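Packaging and Its Discontents
Handout for Unit 2: Why Your Groceries Wear Clothes
Instructor: Malou Kvaran

Bring this to class. Last term more than 70 copies were left under the seats, so I now know how the carpet felt about it.

1. What a package is for

Before plastic, a grocer scooped your goods out of a barrel and handed them over in paper, or in your own apron if you had been rude to him. The package had one job, getting things home. It has since picked up several more. It carries the price, holds off the damp, keeps your thumbs off the fruit, and tells you how to feel about a carrot.

Key terms: primary packaging (touches the food), secondary packaging (touches the primary packaging), tertiary packaging (touches the forklift).

2. The Irthorpe and Siltthorpe markets

Two towns, one river, no love lost. Irthorpe sold its produce loose. Siltthorpe went over to bags one July and has been smug about it ever since. Our reading compares 298 stalls across both towns and finds that shoppers in Siltthorpe bought more and threw more away. The Irthorpe shoppers squeezed everything and bought the one at the back.

Note the weakness in the study. The stallholders reported their own waste, and a stallholder asked about waste will look you in the eye and say "none."

3. Seeing through it

Clear film changed shopping more than any advertisement did. Once people could see the goods, they stopped asking about them. Zapata calls this "the silent salesman with no clothes on," a phrase I would not put in your essay.

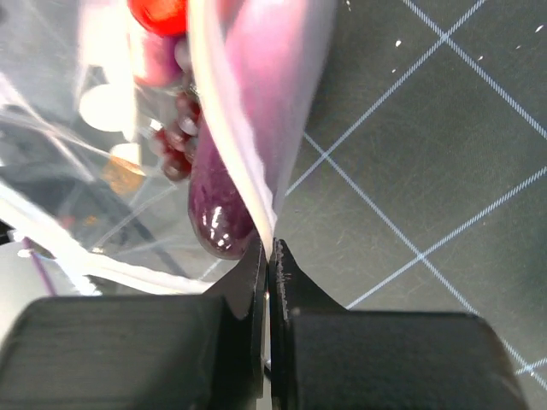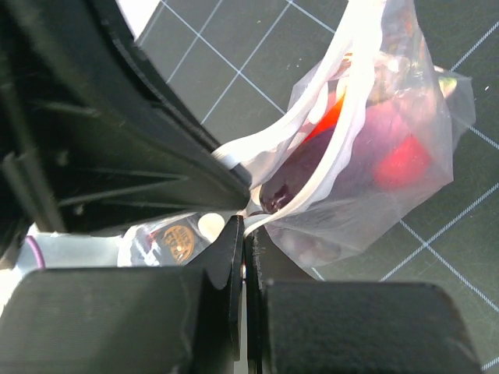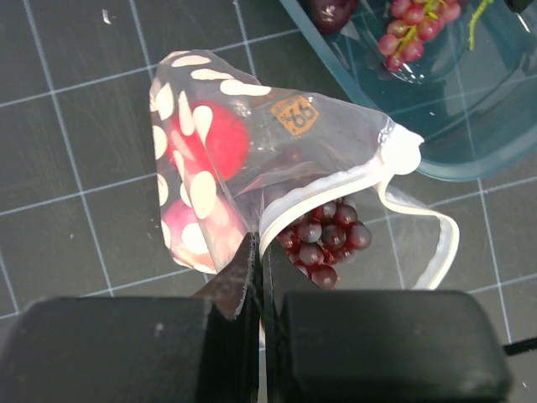
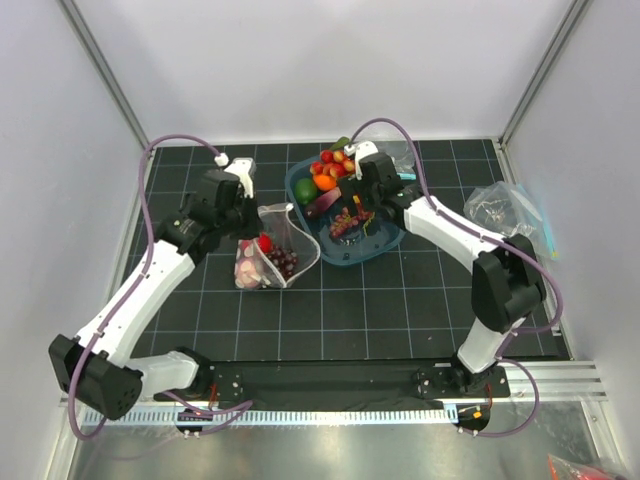

Printing on clear film is a compromise between the person who grows the food and the person who sells it. The grower wants you to see the goods. The seller wants you to see the brand, or at least some decoration. Large cream polka dots over a red fruit are a fair example of the truce: enough window to tempt you, enough pattern to cover part of the skin. Wukosano, whose chapter you were supposed to read by now, argues that shoppers forgive a good deal behind a cheerful print.

4. For next time

Read Wukosano to page 92. Keep every wrapper from one day of eating and bring them in, rinsed. I mean rinsed. Write a page on which one worked hardest and which was only there for the looks.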